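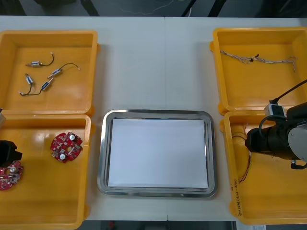
Grullness Stacking Trays, by Lornar

Shallow sorting trays for the workbench, the sewing room or the kitchen drawer that has got out of hand

We have been selling the Grullness tray for long enough now that people write to us about theirs as though it were an old friend, and we do love getting those letters. It began as a tray for button sorting (our family kept a haberdashery in Clivby for many years, and buttons get everywhere, as anyone who has ever dropped a jar of them will know) and it has since found its way into watch repairers' shops, potting sheds, model railway clubs and at least one very tidy bakery. It is a plain thing, really, a shallow open tray with a good thick rim, but we have fussed over it a great deal and we think it shows.

The sides are low enough that you can get your fingers in flat and pick up a small screw without tipping the whole lot over. The inside corners are rounded off so that seeds, beads and washers don't lodge there, and if you want to pour the contents back into a jar you can do it from any corner you like. The base has a very slight texture to it. Our first trays were perfectly smooth inside and it was maddening trying to lift a flat washer off the bottom, so we changed the mould and have never gone back!

Sizes and colours

The Grullness comes in small, medium and large. Two small trays sit side by side on top of one medium, and two mediums on top of one large, so you can build up a stack that stays put when you carry it from room to room. Colours are yellow, slate, brick red and a soft green that we only make in December, when the machine is being changed over anyway. If you would like the green, do ask us in good time, as it goes quickly and we can't make more until the following year.

Yellow is far and away the most popular. Dark bits show up nicely against it and you can spot the tray from across a cluttered garage. For pale things, such as pearl buttons or white thread ends, we would point you towards the slate.

What people keep in them

Picture hooks, fishing weights, fuses, dried beans, jigsaw edges, the good paper clips. Quilters tell us the medium is just right for cut squares waiting to be pieced. Gardeners like the large for drying sweet pea pods and for carrying labels and string down to the far end of the plot. We have a good many customers who mend clocks and radios at home, and their usual habit is to set out one tray for each stage of the job and work from left to right, so that everything goes back in the order it came out.

A small tip from our own packing bench: lay a sheet of plain paper underneath whatever you are working on, and keep the trays close on either side. When you have finished you can pick up the paper, fold it down the middle and tip any strays straight back where they belong.

Looking after them

Warm water and washing-up liquid will see to most things. They are happy on the top shelf of the dishwasher, but please keep them off the bottom shelf, where the heat can pull the rim out of shape. Oil wipes off with a dry cloth. Strong solvents such as cellulose thinners will cloud the surface, and sadly there is no polishing that out again. Felt pen comes off with a dab of surgical spirit, so by all means write on the ends.

Lids and liners

Clear lids are sold separately for the small and medium trays and clip on over the rim with a nice firm snap. We don't make a lid for the large at the moment, though we are asked for one nearly every week and have a sample on the windowsill that we aren't quite happy with yet. Cork liners, cut to fit all three sizes, come from Crabtree, the workshop next door to ours, and are lovely if you are handling glass beads or anything else that chips.

Ordering

Trays are sold singly or in packs of 6, and you may mix colours within a pack as long as they are all one size. Orders placed before 11 in the morning go out the same working day. We keep more than 3,000 trays on the shelves in Clivby, so it is rare for us to run short of anything but the green. Schools and repair clubs can ask us about a bulk price, and if you only want to try one first, please do. Unused trays can come back to us within 2 months, with or without the cardboard sleeve.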